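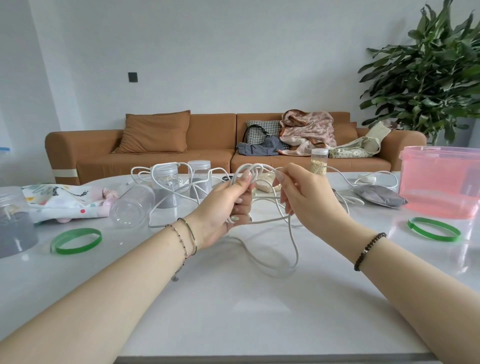
コード巻き、はまりました

2024年1月23日

年末にやるつもりだった引き出しの整理を、ようやく始めました。12月の私は「コード類は年明けでいいや」と全部まとめて布の袋に押し込んで、そのまま見なかったことにしていたんです。で、先日その袋を開けたら、まあ見事なかたまりが出てきまして。充電器のコード、延長コード、何につないでいたのか思い出せないコード、なぜか荷造り用の紐まで一緒にからまって、持ち上げると全部ついてくる! 大きな毛玉みたいなのがぶらーんと。

普通ならここで袋の口を閉じるところなんですが、その日はたまたま予定がなくて、お茶もいれたばかりで、ちょっとやってみるかと机に広げたのが始まりでした。そしたらこれが楽しくて楽しくて。気づいたらお茶はすっかり冷めていて、窓の外は暗くなっていました。

まず、ほどくところから。私はずっと、端っこを見つけて引っぱる派でした。端さえ出せばあとはするするいくだろうと思っていたんですが、これをやると奥のほうがきゅっと締まって、前よりひどいことになるんですね。何年も同じ失敗をしていました。今回はとにかく引っぱらずに、かたまり全体をふわっと広げて、輪になっているところを少しずつ大きくしていく作戦にしました。指を入れて、ゆるめて、また別のところをゆるめて。そうすると、あるとき急にするっと一本抜けるんです。この「するっ」がたまらない! 一本抜けるともう一本抜けたくなる。お菓子の袋を開けたときと同じで、やめどきがわかりません。

机は広いほうが断然いいです。私は最初ひざの上でやっていて、ほどいたそばからまた床でからまるという情けない事態になり、途中で机の上のものをだいぶどかしました。広げる場所があると、どの線がどこをくぐっているのか目で追えるようになります。下が白いと白いコードは少し見づらいので、長いものをほどくときは濃い色の布を一枚敷くといいかもしれません(と思いつつ、面倒でまだ一度もやっていません)。

そしてメインイベントの、巻き。

私が前からやっていたのは、手のひらと肘にぐるぐる巻きつけるあれです。速いし、なんとなく手慣れた人っぽく見えるので気に入っていました。ところがJaviera Godoyさん(以前、同じ建物の上の階に住んでいて、舞台の音響の仕事をしていた人です)が遊びに来たとき、私が延長コードを肘に巻いているのを見て、無言で取り上げたんですよ。そしてもう一回最初から、手の中で輪を作りながら巻き直してくれました。一つ目の輪は普通に、二つ目は手首をくるっと返して逆向きに、三つ目はまた普通に。交互に巻くとねじれがたまらないので、次に使うときに端を持って伸ばせばまっすぐに出てくるのだそうです。

そのときは「へえ」で終わっていたんですが、今回ようやく本気で練習しました。最初の何本かはひどかったです。返すタイミングがわからなくて、輪の大きさもばらばら、途中で八の字になったりして。でも細めのコードで何度もやっているうちに、急に手が覚えたんです。右手でつまんで送って、左手で受けて、親指で押さえる。送って、返して、押さえる。頭で「今どっちだっけ」と考えるとだめで、ラジオを聞きながらのほうがうまくいきました。不思議。

輪の大きさは、細いものなら直径がだいたい25センチもあれば十分でした。小さくまとめたほうが場所を取らないだろうと思って、ぎゅうぎゅうに小さく巻いたのも作ってみたんですが、ほどいたときに巻きぐせがくるくる残って使いにくい。ゆったり巻いて、しまうときに軽く二つに折るくらいが今のところ気に入っています。差し込み口の根元のところは折らないように、ここだけは気をつけています。前に一本、根元が裂けてだめにしたことがあるので。

あ、それと、巻くときは手首のものを外したほうがいいです! 私は面倒がってブレスレットをつけたまま始めてしまうことが多いんですが、細いチェーンだとコードが引っかかりそうになって、そのたびに手が止まります。ビーズのほうは平気かと思いきや、夢中になるとけっこう当たってかちかち鳴ります。わかっていても外さないんですけどね、私は。

まとめたあとの留め方も、いろいろ試しました。

輪ゴムは手軽だけれど、置いておくうちに溶けてくっつくのでやめました。昔の袋から出てきた輪ゴムがまさにそれで、ベタベタを拭き取るのに一番時間がかかった気がします。パンの袋についている針金入りのあれは、短いコードなら優秀。ただ太いものには長さが足りません。面ファスナーのテープは文句なしに便利で、コードの片側に通しておけば留め具をなくさないのもいいところです。でも私がいちばん好きなのは、着られなくなったTシャツの裾を細く切った布ひもです。引っぱるとくるんと丸まって、やわらかくて、結んでもほどきやすい。色を変えれば見分けもつきます。うちでは台所で使うものが黄色、机まわりがピンク、季節ものが緑になりました。決めた翌日に、もう自分で間違えましたけど。

それから入れもの! これは声を大にして言いたいのですが、透明な広口の容器が最高です。ふた付きのプラスチックの空き容器を洗って取っておいたものに、巻いたコードをくるっと入れるだけ。中が見えるから、ラベルがいらないんです。私はラベルを作るのは大好きなのに貼り替えるのは大嫌いという性格なので、貼らなくていいというだけで続けられそうな気がしています。細いコードなら一つの容器に一本、多くても二本まで。欲張って三本入れたら、中でしっかりからまっていました。

容器に入らない長いものは布の袋へ。ただし一袋に一本という決まりにしました。もらいものの派手な柄の巾着やら、何かのおまけの小袋やら、使い道がなくてたまっていた布ものが一気に活躍しはじめて、それもうれしかったことの一つです。口を結んで棚に並べると、なんだか駄菓子屋さんみたいでかわいい。

途中で悩んだのが、正体不明のコードたちです。つなぐ先がわからないのに、捨てた次の日に必要になる気がするあれ。姉に相談したら「全部捨てなよ」と即答でした。でも私は小心者なので、ひとまず30日だけ別の箱に入れておくことにしました。その間に出番があれば昇格、なければさようなら。いまのところ一本だけ昇格しています。古い卓上ライトのコードで、引き出しの奥から本体が見つかったんです。つけてみたら、ちゃんと光りました。感動して、その晩はそのライトだけで本を読みました。

実は昨日、全部巻き終わってしまって、少しさみしいんです。もう巻くものがない。家の中をうろうろして、アイロンのコードを巻き直し、掃除機のコードは自動で巻き取られてしまうのでがっかりし、とうとう毛糸のかごに手をつけました。毛糸は毛糸でまた別の世界ですね。ほどき方は同じでも、繊維どうしがくっつくので気の長さが倍いります。こちらは半分ほどで中断中。

もし実家の物置にからまったものがあったら、次に帰るときまで触らないで置いておいてほしいと母に電話したら、庭のホースでもいいのかと聞かれました。ホースは太くて腕が疲れそうだけれど、返し巻きができるのかどうかちょっと気になります。来月帰ったら試してみます!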